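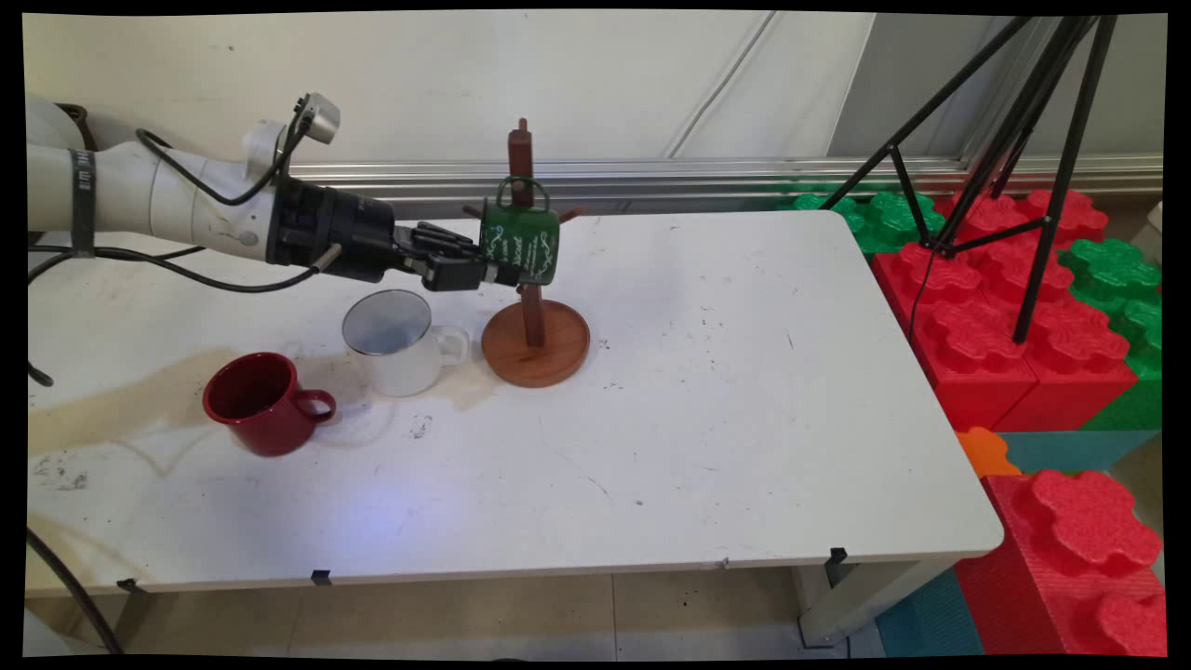 In praise of the mug tree

5 min read

I bought a mug tree in November and two people in my life have since told me it was a waste of money. One of them said I might as well have bought a doily. I have been stewing over this ever since, usually with a cup of tea in my hand, and I've decided the mug tree needs someone to stand up for it.

My mum had one. Your mum probably had one too, or your nan did, next to the bread bin with the roll-top lid that never quite rolled. Then fitted kitchens got bigger, everybody wanted clear worktops, and all the mug trees went off to the charity shop in the same few years. Ours went when the kitchen was done. I remember the new cupboards being very exciting for a week, and after that I mostly remember my dad standing in front of them opening the wrong door.

Cupboards are where mugs go to be forgotten. I did a proper clear-out before writing this (I'd like some credit for that, it took a whole evening and I had to stand on a chair) and there was a mug at the back of mine from a garden centre that shut years ago. I hadn't missed it. There was also one with a broken handle that I'd clearly put away myself, on purpose, as if the cupboard might mend it.

A tree doesn't let you do that. It has a handful of pegs and when the pegs are full, you're full. If a new mug comes into the house then one has to come off, and you have to stand there and choose, which I find I quite like doing. I've got friends who feel the same about books. I couldn't do it with books.

Now, which tree. Mine is a Tesonetti, second-hand, 3 quid plus postage from a seller who wrapped it in what seemed to be an entire duvet cover. I looked at the new ones first. Dervishi do a lovely one in oak for 70 pounds, and I'm sure it's very nicely made, but I can't spend that on something that holds my tea things while I'm not drinking tea. And then there's the Wuvisach, which is brass and comes in at 1450 pounds. I thought the decimal point had slipped. I even rang the shop! It hadn't. The man was very polite about it.

Plain wood is what you want, I think, and a darker, reddish sort of brown if you can get it, because it makes any old mug look chosen. Get one with a decent round base as well. The cheap wire ones go over the second you take a mug from one side and leave the heavy ones on the other, and you'll only need to sweep up a favourite once to go off wire for life.

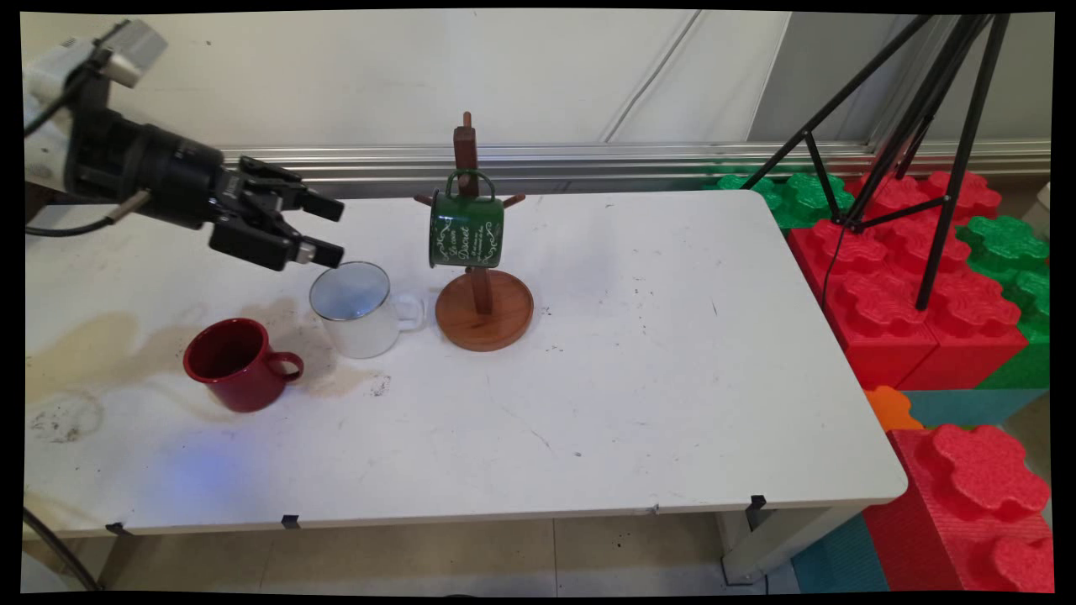
Red enamel, white enamel and a tree with a green mug. Enamel suits a wooden stand better than anything.

I am firmly an enamel person these days. I know the arguments. It chips, the rim gets too hot for your lip, and you can't put it in the microwave, which in our house has led to words. But it's light on the peg and cheerful on the table, and a chip on an enamel mug looks like a bit of life where a chip on a china one looks like a trip to the bin. White with a thin grey rim is my favourite, and dark red comes a close second. Green's lovely too, if it has a bit of pattern on it. I've had my eye on the Erau range for ages but they keep selling out.

People say mugs on a tree get dusty. They do a bit, if you've got more than you use. Mine don't hang about long enough. People also say it takes up space on the worktop, and yes, fine, it takes up a circle the size of a side plate. The air fryer takes up the same space as a small dog and I don't hear anyone complaining about that.

My other half's objection was about looks - he said it made the kitchen seem cluttered. So I moved it to the table, and I think that's where it wanted to be all along. The table has stains on it, old tea I should think, and scuffs that no amount of scrubbing will lift, and I've stopped minding. A surface where people drink things is going to end up looking like it. You sit down, you reach for your mug, you pour. No getting up, no banging of doors, no shouting through to ask who wants the big one.

I have noticed that visitors take a mug off the tree without asking. They would never open my cupboards, they'd stand there all awkward waiting to be offered, but if the mugs are hanging out in the open they just help themselves and put the kettle on. My sister-in-law did it at half past seven in the morning last time she stayed, and brought me one up as well. For that alone I'd have paid a fiver.

352 shares | 70 comments

Related
Why I went back to a proper teapot
The great draining rack debate
Is your bread bin too big?
Tea towels: how many is too many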